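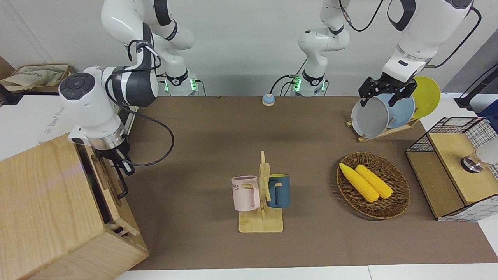

Left gripper on the grey plate, right one down at the cabinet. Corn not involved.

Thread: How many demos before you change the table?

dishpigeon
Two-armed setup, teleop, one task: plate out of the rack, into the cabinet. Plan is 1000 episodes. My question is how often you lot shuffle the clutter. At the moment the mug tree and the corn basket get moved every 8 episodes and I am losing the will to live, one cob at a time.

Varghese_bench
Every 8 is fine. Every episode is better. If the basket sits in the same spot for a whole afternoon your policy will learn to navigate by corn.

kettle_torque
Disagree. Move everything every time and your operators get sloppy, then you've got lovely varied backgrounds behind rubbish grasps. I'd take consistent hands over a well-travelled basket.

Varghese_bench
I've trained on your consistent hands, mate. Worked a treat until someone nudged the rack.

kettle_torque
Someone being you.

Fatima Nel
Which plate is the target? With three colours in the rack I'd want the colour in the instruction text for every episode. We left it out at Praltden in April and ended up with a model that had a firm personal preference for yellow. Relabelling took longer than the collecting.

dishpigeon
Grey first, then blue, then yellow, colour named in the prompt. Yellow leans a bit and is the one I get wrong most, so I save it for when I've had a coffee.

Fatima Nel
Then your yellow episodes are all late in the session with a caffeinated operator. Randomise the order. Have a script pick so you can't favour the easy one.

dishpigeon
Rude, but fair. Will do.

outback_gradient
What are you doing with the failures? I keep the ones where the operator recovers and bin the rest. A regrasp on a plate rim is worth having.

kettle_torque
Keep the lot, tag them, argue about it later.

outback_gradient
Said the man with 2 full drives and no tags.

Varghese_bench
Other thing. Is the right arm doing anything in the first half of the episode, or just loitering at the cabinet? If it always gets there early you may as well have bolted it on.

dishpigeon
Loitering, mostly. I park it there because bringing both arms across together makes my brain hurt. Suppose the robot is learning that as well.

Varghese_bench
It's learning it beautifully.

dishpigeon
Righto. New plan: random plate, random clutter, right arm starts from a few different poses. Tossing the first 2 batches and starting over.

kettle_torque
Don't toss them! Train on them separately and compare. Then come back and tell Varghese I was right about the hands.

dishpigeon
Fine, they're staying. Will post numbers once there are any.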